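October, half past nine at night, feet up at last

Tea first, then writing. The whole day went on floors, and I mean the WHOLE day. I started at the back by the navy door with every intention of being finished by lunch, and at lunch I was still going at the same few orange tiles. Grit gets everywhere in this house. It rides in on shoes, it sits in the grout, and then off it trots into the white-tiled room, which had a floor full of stuff to begin with.

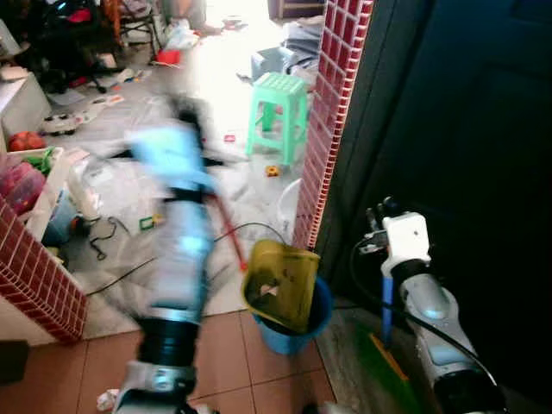
Blue bucket, dustpan, green broom and the mess through the doorway.

Diane Ouellet rang in the middle of it to ask if I still wanted her old Climix steam mop. She paid 45 for it and has used it twice! I said yes before I'd thought about where it would live. The cupboard is already full of the Gristetti boxes, and I am not moving those again until spring. She also told me the whole saga of her new boiler, 28 minutes of it (my phone keeps count), so the second half of the morning rather got away from me.

I do love a long handle, though. My back is 63 years old and it has opinions about bending. The set I had before was one of those stubby ones and I used to end up on my knees in the doorway, chasing the same bit of paper from tile to tile.

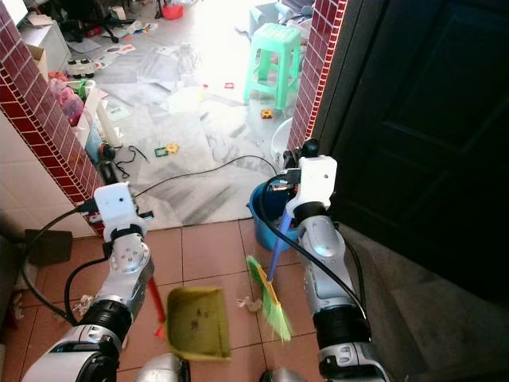
And it's always paper, isn't it? Little scraps, corners of things, bits of who knows what. I've decided the doorway is the worst place in the house, with everything getting stuck between one room and the next and the red brick tiles on either side needing a wipe as well. I did think about doing the grout with a toothbrush — then I had a biscuit and the thought passed.

The Brondix man wants 1,039 to retile the lot. No thank you! I like my orange tiles, and they come up lovely with a bit of vinegar.
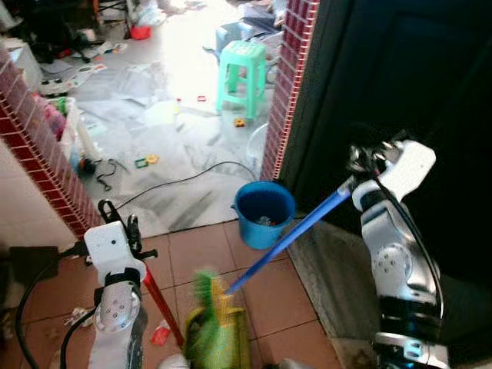

STILL TO DO

Grout (maybe). Find a proper home for the plastic basin. Sort out the next room, which I'm giving its own day, with the radio on. Ring Sutherland about the skip and ask if they'll come before eight. Pick up the mop from Diane and take her some of the plum jam, the small jar.

Bed now, my tea's gone cold.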